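Where Do the Trays Go? A Study of Lunch at Perić Hall

Project report, Introduction to Field Methods
Jaqueline Solís and Selma Delić
Submitted Jan 10, 2023

Background

Perić Hall serves lunch to anyone with a meal card and a tolerance for lentils. At the start of the fall term, signs went up by the exit asking diners to return their trays to the rack. By the middle of the term there were more signs, larger, with an arrow. We took this as evidence of a research question.

Our original proposal was to study happiness. Our instructor wrote "of whom?" in the margin, and we chose trays.

We wanted to find out how many trays handed out at lunch come back to the rack, and how much food is still on them when they do. We also hoped to learn whether the signs do anything, but they went up before we started, so on that point we have only opinions.

Method

We watched ten lunch services in December, five in each of two weeks. One of us sat near the serving line and marked each tray as it was picked up. The other sat near the rack and marked each tray as it was put down, with a second mark if there was food left on it. We switched places every service so that our errors would be evenly shared.

"Food left" meant anything more than crumbs or sauce. We argued about olives. Olive pits were ruled to be trash and whole olives were ruled to be food, and a half-eaten olive came up only once, during Selma's shift, so it was her decision and remains so.

We also put a short questionnaire on Flumum, the campus survey page, with a link taped to the napkin holders. It got 31 answers. One was a recipe.

Results

Over the ten services we marked 3,733 trays going out. This surprised us, as the hall manager had guessed about 2,000. Of those, 2,963 came back to the rack during lunch. The remaining 770 were left on tables, on windowsills, and in one case on the piano.

Of the trays that came back, 1,262 had food on them, a little over two in five. Bread was the most common leftover in the first week. In the second week it was the vegetable bake, which was served on three days and did not improve with practice.

We did not check the abandoned trays for food. This is a real gap in the study. A person who walks away from a tray may also be the sort of person who walks away from a vegetable bake, and our figure could be too low.

What people told us

Most of the questionnaire answers said the writer always returns the tray. Taken at face value, this would mean that nearly all the abandoned trays belong to people who don't fill out questionnaires, and we can't rule that out.

The more useful answers were about the rack. Several people said it was full when they got there. We saw this too: between 12:20 and 12:45 the rack backs up, a line forms, and the line crosses the line for coffee. Anyone with a class at 1:00 has to pick one. Coffee does well.

Jokier, the company that runs the kitchen, sends one person to empty the rack every half hour. The kitchen supervisor told us this was plenty. She told us this while holding the door open with her foot and a stack of trays in both arms.

Problems

Our tally sheets from the first service don't agree with the register, and we think the observer at the serving line was talking to a friend. We kept the data and ended the conversation. On two days a party of visitors came through as a group, and we counted them like anyone else.

We were also visible. By the second week at least one table had figured out what we were doing and began returning trays with great ceremony. Their trays are in the totals.

Recommendations

Empty the rack every ten minutes during the rush, or add a second rack on the far side of the coffee. Offer a half portion of bread. Leave the signs as they are – taking them down would mean a ladder and a meeting. 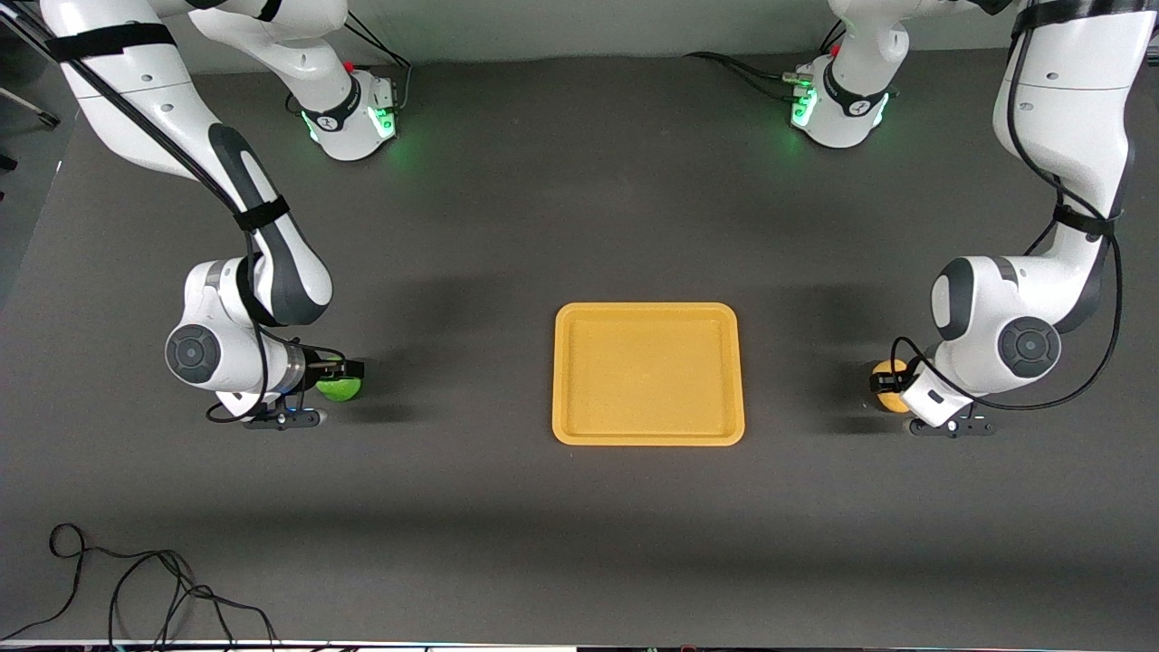 If the hall does buy new trays, which the supervisor mentioned as a possibility for next year, we'd ask that someone try them in the rack before ordering. The present ones are flat brown sheets with almost no edge, and soup travels. A rectangular plastic tray with rounded corners and a raised rim, like the yellow-orange one on the dark tabletop, would at least keep the soup with its owner. The color has a case too. A brown tray on a brown windowsill can stay there until evening, and a couple of ours did. We would be willing to repeat the count after any change, provided we can sit farther from the vegetable bake.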